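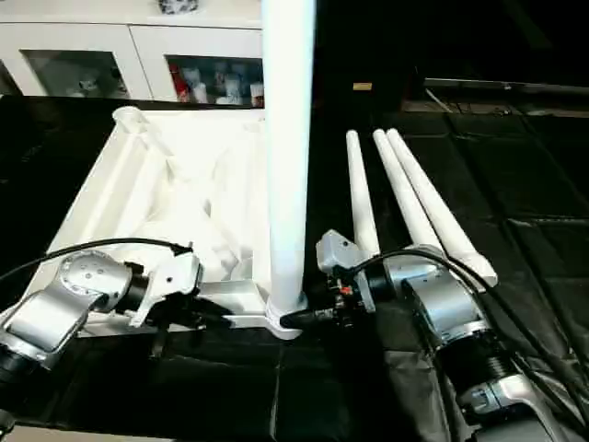
First pole in its collar, three tubes still lying beside the base.

Sunday, late

The stand is on its way up! I've been looking forward to this since the box came, and I'm so glad it got started today and didn't wait for next weekend. The base is much nicer than I expected, all white ribs with braces running across the inside, and once the pole is down in its flared collar it looks like the start of something. I keep going back to look at it. There's an open socket over at the far corner too, which I'm itching to see filled.

Kornél Kovács called around four to ask if I wanted the shelf from Inetti after all. It's 60 wide and I told him yes, please, before he could offer it to anyone else. I think it will go by the window with the stand next to it – the seedlings can have the stand and the books can have the shelf. 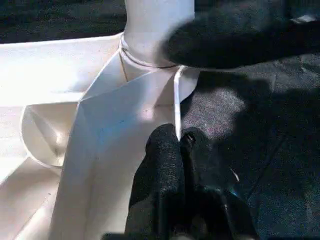

Written by Győző Szekeres
Evening pages, May

My favorite bit is low down, where the post spreads out to meet the sloping panels. All those curves and folds, and a scooped-out hollow off to the side like a little cup! There's a thin wire looped around the bottom of the post as well, with one end trailing off. I want to ask Kornél about that before anything else goes on.

Made soup, ate two bowls, and read the leaflet again while it was hot. Part 1342 is a tube and part 2341 is also a tube, so that will be fun.
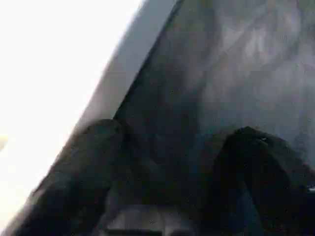 Anyway, the soup was the good one with the dill, and there's enough left for tomorrow's lunch. I still need to move the tomato pots in from the porch and find the watering can. Lights out now – I want to be up early and get back to those tubes.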